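4. What people do with a bare tabletop

4.1 Why we kept coming back to the surface

I should say up front that I did not set out to write a section on tabletops. The plan, back when Farzana Kakakhel and I were sketching the home visits, was to look at how people lay things out before they start a task: the mugs before the tea, the bills before the paying of the bills. The table was going to be the background. Then I sat down with my notes from the first visits and found that people had been talking about the table itself the whole time, and I had been writing it all down in the margins like it was small talk.

So this section is the small talk. We went back through the interviews and pulled every passage where somebody said something about the surface they were working on: its color, its shine, its marks, how it felt under the hand, whether they'd cover it. It's a messy pile of material and I've tried not to tidy it too much.

4.2 Clearing

We asked everybody to clear their table before we began, and we gave them 15 minutes for it. I thought that was generous. For a lot of households it was nowhere near enough (my own kitchen table would have needed an afternoon). What interested us was the order things came off. Food and dishes went first, almost without thinking. Paper went last, and it usually didn't go far: a chair, the top of the fridge, the end of the counter. One woman in the Perura apartments carried a stack of mail to the bedroom, came back, looked at the table, and went and got the stack again to check that a certain envelope was in it.

After that came the wipe. We had not asked for a wipe! Most people did it anyway, and many of them bent down to look along the surface from the side as they went, to catch the crumbs against the light. I started doing this at home after the second visit and I can't stop.

4.3 Grain

Once a table is empty, people start to see it. That was Naheed Tanoli's observation and she was right about it early, long before I came around. Her habit was to leave a bit of quiet after the clearing, and in that quiet people would often put a hand flat on the wood and start telling her about it.

Pale tables got the most talk. Dark wood was "nice" or "my aunt's" and the conversation moved on to the aunt. But with a light finish the grain is right there to look at, and people had opinions about it. They found rivers, fingerprints, sand, the lines on a weather map. Several had a favorite spot. A man who had eaten at the same table for years showed us a loop near his usual place and said he had followed it with his finger through every long phone call of his adult life. Figure 3 shows the kind of top I mean, a blond one with a maple-like tone, where the lines ripple across the upper half and then straighten out and crowd together lower down. There's an arching, almost oval loop toward the lower left, and if you ask me that's where anybody's finger would go first.

I'd like to be careful here. We don't know that pale wood makes people look more closely. It may just be that the households with pale tables had picked them recently and still remembered the picking. The two people who owned the Cosness table (a wide, plain thing, sold flat in a box) had both bought it within the year, and both could still tell us what they had turned down in favor of it.

4.4 Shine

Shine split the room, or it would have if we'd ever had all these people in one room. Some like a table that gives the light back. It looks clean, they said, and it makes a small kitchen feel bigger. Others find it tiring. The complaint we heard most was about reading: you put a page down by a window and the glare around it gets into your eyes, so you shift the chair, and then you're sitting at a funny angle to everybody else.

Glare also hides things. On a glossy top, the grain fades out to nearly white where the light lands, and a clear plastic lid or a splash of water can sit in that patch without being noticed until a sleeve finds it. Farzana timed nothing and measured nothing on this point, so I can only report that it came up again and again, and that people mostly blamed themselves for it.

Figure 3. A light-colored wooden tabletop with a slightly glossy finish. The grain is palest toward the upper right, where the reflection is strongest.
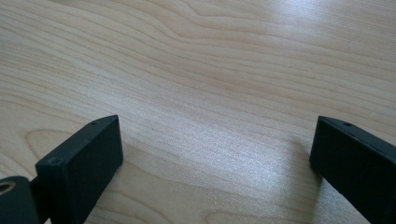
The ones who had made peace with a shiny table usually did it with cloth. Placemats, a runner, a folded dish towel that had somehow become permanent. We had been coding these as protection, because that's what people tell you when you ask, and it took us a while to notice that the mats were often nowhere near where the hot pans went. They were where people read. I've since recoded that whole batch and the numbers in our appendix follow the new scheme.

4.5 Marks

Last, the damage. I expected people to be embarrassed by rings and scratches, and a few were, but more of them gave us a tour. The Hsu finish (an oil you rub in yourself, popular with our older owners) came up a lot here, mainly in the form of a can that had been bought with good intentions and was still under the sink. One owner had oiled half her table in June, liked it, and never got to the other half. She now serves guests at the oiled end.

Nobody in the Fuvard building had refinished a table at all, though several had turned one around so the worst mark faced the wall. We come back to turning in Section 5, together with the question of who gets which side.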